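Section 3: Setting up the water softener

Read this before you open the valve. The leaflet in the box says the Sastora can be fitted and running in an afternoon by anyone with a spanner. We have fitted enough of them in the Okham flats to doubt that. The plumbing is easy. The settings are where people go wrong, and the leaflet gives them half a page.

These notes were put together by Rattana Ratanaporn and Manee Yensuk and last changed on 22/09/2021. Where they disagree with the leaflet, follow the notes for settings and the leaflet for anything to do with electrical safety.

3.1 Before you start

You will need the test strips, a bucket, a towel, a torch, and one full bag of tablet salt. Do not buy the salt sold as "premium" or "crystal clean". We tried two kinds side by side in the ground-floor units and could not tell them apart by any test we had. Block salt is a different matter and will not fit this tank.

Note: Check that the kitchen cold tap is fed from before the softener. The drawings say it is. In the older flats the drawings are wrong.

3.2 Testing the water

1. Run the kitchen cold tap for a full minute.
2. Fill a clean glass. Dip the strip and take it out straight away.
3. Hold the strip level and wait for as long as it says on the packet.
4. Match the colour in daylight. Kitchen bulbs make every strip look one shade harder than it is.
5. Repeat with a second strip. If the two don't match, use a third and go with the pair that agree.

The sales sheet offers a hardness figure by postcode. Ignore it. It covers a wide area and was no use to us on either side of the Suksawat road.

3.3 Filling the salt tank

1. Lift the lid and look inside with the torch. Take out any packing card. One card was found under the float after a year of complaints about poor pressure.
2. Pour in the salt slowly, keeping it out of the centre tube.
3. Stop at the line moulded on the inside wall. Filling above it does not make the salt last longer, whatever the lid sticker suggests.
4. Close the lid and press down on both sides until it sits flat.

Caution: Never add water to the tank by hand. The unit draws its own. An overfilled tank empties through the overflow pipe, and in the upstairs flats that pipe ends above somebody's door.

3.4 Setting the controls

1. Plug in the unit and wait for the display to stop flashing.
2. Hold the left button until HARDNESS shows.
3. Enter the figure from your strips. Do not round up "to be safe". Rounding up wastes salt and gains you nothing.
4. Press the right button to move to the clock. Set the time by hand, as the automatic clock has been an hour out every time we've checked it.
5. Set the cleaning cycle to start at 2 in the morning.
6. Leave the reserve at 40 per cent. The leaflet recommends 70, which suits a large family and hardly anyone in this building.

Note: "Smart Mode" claims to learn your habits. Chutima Sitthichai left it on until December and her unit went through more salt than the flat below with the same number of people in it. That may be chance — but we leave it off.

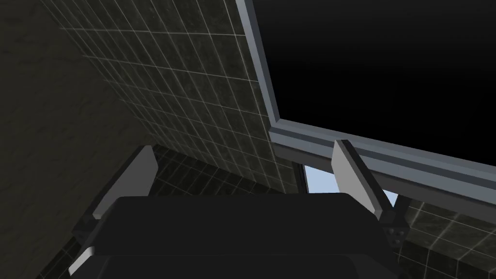 3.5 Opening the valve

1. Put the bucket under the outlet joint and the towel behind it.
2. Turn the inlet valve a quarter of the way and stop. Listen for air. It will cough and spit for a bit.
3. When the noise settles, open the valve fully.
4. Open the bypass, then close it again, to clear any grit left from fitting.
5. Feel round both joints with a dry finger. A damp joint needs a small turn with the spanner. If it still weeps, take it apart and look at the washer.

Caution: Do not use sealing paste on the plastic threads. It was tried in Ratree Sangkhawat's flat and the nut split.

3.6 Checking that it works

Test the bathroom cold tap the next morning, after the first cleaning cycle. The strip should read soft or very close to it. Soap that lathers more is not a test, whatever the box says, and neither is how your hair feels.

If the water is still hard, check these in order:

The bypass is fully closed.
The hardness figure was saved (it is lost if you unplug within a minute of setting it).
The salt has not formed a crust. Push it gently with a broom handle.

The Cotesero filter cartridge sold alongside the unit is optional. It deals with taste and has no effect on hardness. Surachet Ratanaporn keeps the spare washers and a few packets of strips, and will lend the long spanner if it comes back the same day.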